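Roman Street Community Kitchen
Walk-through checklist, kitchen and dining side
Date: 06/05/2022
Checked by: Raluca Lazăr
With: Grigore Rusu (gas and electrics)

Comments are mine unless marked GR. OK means OK on the day. FIX means it goes on the list at the bottom.

ENTRANCE AND HALLWAY

Front door opens fully and closes by itself: OK
The new closer is wonderful. No more propping it with the flour bucket!

Floor mats flat, edges not curling: FIX
The long mat has a lip at the coat rack end. I caught my toe on it twice while writing this.

Exit sign lit: OK

Hallway clear to full width: OK
Big thank-you to the Thursday bakers for moving the folding chairs. You can walk straight through with a tray in both hands now, and I did, just for the pleasure of it.

COOKING AREA

Gas shutoff reachable and labeled: OK
GR: Label is fresh. Valve turns by hand, no tool needed.

Range burners light evenly: FIX
GR: Back left is slow. Clean the ports first, then call me if it still drags.

Hood filters clean: OK
They came out of the degreaser looking so good that I went and got Grigore to come and see. Next deep clean is in December.

Fire blanket on hook, pull tabs hanging down: OK

Extinguisher gauge in the green, pin and seal in place: OK
The tag needs initials every month and two months are blank. Please, whoever closes up at month end, sign it.

Oven mitts without holes or thin spots: FIX
Three pairs are fine. The striped pair has a scorch you can see daylight through, so I threw it out on the spot.

Mixer (the big Samero): OK
Guard closes and the motor stops when it's lifted. I love this machine. It has made every holiday loaf we've sold and still purrs. Keep sleeves rolled up and let the hook stop completely before you reach in.
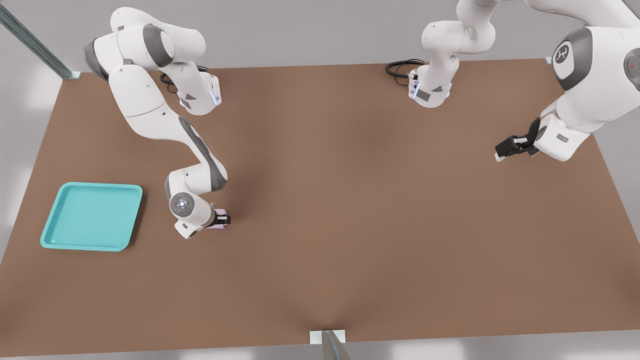 COLD STORAGE

Walk-in door opens from inside: OK
Tested with the door shut and me in there, and Grigore waiting outside, very patiently.

Thermometer reads below 41 F: OK

Raw meat on the bottom shelf: OK

Everything dated: FIX
Mostly great, but there were four tubs of something orange with no label at all. It may be squash. It's gone now.

Reach-in (Fedeo) door gasket: FIX
GR: Split at the lower hinge corner. A new unit is 2,199 dollars, so let's try a gasket first.

ELECTRICAL

Outlets near sinks trip on test: OK
GR: Pressed and reset each one.

Cords in good shape: FIX
GR: Slow cooker cord is nicked near the plug. Tagged and taken out of use.

Panel door clear: OK
It has been almost a year since I could say that!

DINING SIDE

Table legs locked: OK
Give each table a push before setting it.

High chairs, straps and buckles: OK
One buckle is stiff but it holds.

Coffee urn on a stable surface, cord behind: OK
Turning the spout toward the wall side was a great idea from the breakfast crew. Little hands can't get to it now.

Occupancy card posted: OK
The limit is 200 with chairs out. The spring supper got close, so let's keep a head count at the door.

FIRST AID

Box stocked: FIX
Plenty of bandages, but burn gel is down to one packet. Bought by me this week if the pharmacy on the corner has it.

Emergency numbers by the phone: OK

TO FIX

Hallway mat: tape down or replace. Raluca
Back left burner: clean ports. Morning crew
Oven mitts: one new pair, long cuff
Label tape and a marker tied to the walk-in shelf. Raluca
Fedeo gasket: order part. Grigore
Slow cooker cord: repair or discard. Grigore
Burn gel: restock. Raluca

The last walk-through had 11 items to fix, so this is a really nice step forward, and the kitchen felt good to work in all morning. If you finish something on the list, write your initials beside it on the paper copy by the hand sink.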